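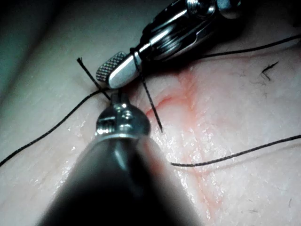
Two instruments and a length of black suture over the tissue surface. One jaw of the needle driver carries a fine crosshatch.

The thread is the cheapest thing on the table, and it sets the terms for everything else. A closure depends on how the strand bends, how it slides over itself and how much of it is left after each knot. In the skills course at Darnach, the first hour goes to handling thread, and no needle is opened until it is over.

The course runs in April, in blocks of 60 minutes. Its subject is the interrupted stitch, in which every stitch is tied and cut separately. A running stitch is faster and uses less material, but it places the whole closure on one strand. With interrupted stitches, a knot that slips costs one stitch, and the neighbors go on holding. For short incisions the extra time is small.

Grip comes first. The Darnach handbook separates the two sides of a needle driver's job, holding steel and holding thread, and treats them as opposed. Steel needs a high closing force and a textured face, so that a curved needle does not roll when it meets resistance. Thread needs less of both. A crosshatched jaw closed hard on a monofilament flattens it and leaves small nicks, and a nicked strand tends to break at the knot, where the bend is tightest. The handbook's rule is to take thread by the tail, in a section that will be cut away, and to keep textured jaws off any part that will stay in the tissue.

Smooth surfaces have a use as well. Loops are formed around a shaft or a closed jaw, and they must come off again without dragging. Trainees who form loops near a joint or a pin tend to catch them there. Jurberg, which supplies the practice instruments, marks a zone on its training shafts where loops should be laid. The mark is worn off most of the older sets, and the instructors have not asked for new ones.

Bite spacing is the second block. The needle should enter and leave at equal distances from the edge, and at equal depth. Uneven depth gives a step, with one margin riding over the other. Uneven distance gives a pucker. Both faults can be seen before the knot is tied, and the handbook asks for the stitch to be removed at that point.
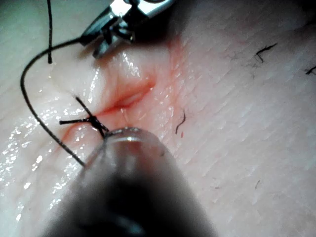 Closing from one end toward the other has a practical advantage. Each finished knot takes load off the next stretch of the wound, so the margins at the working point lie closer together than they did at the start. The drawback is creep. If one side is picked up slightly longer than the other at every stitch, the error adds up and appears at the far end as a small fold of spare skin. Some instructors place the first stitch at the midpoint to prevent this.

Tail length is argued over more than it deserves. Tails cut too short let the final throw work loose. Tails cut too long lie across the next stitch and get tied into it. The Lelturer pattern, used at Darnach, calls for 3 throws and tails long enough to be gripped at removal — the handbook gives no figure beyond that.

Tension is the last block and the hardest to teach. The aim is for the edges to touch. A knot pulled past that point squeezes the tissue inside the loop, and in living skin the swelling that follows tightens it further. Cirillo, whose practice pads are used for the exercise, rates each pad for 600 needle passes. Pads near the end of that range tear under a tight knot sooner than new ones do, and the course keeps them for this block.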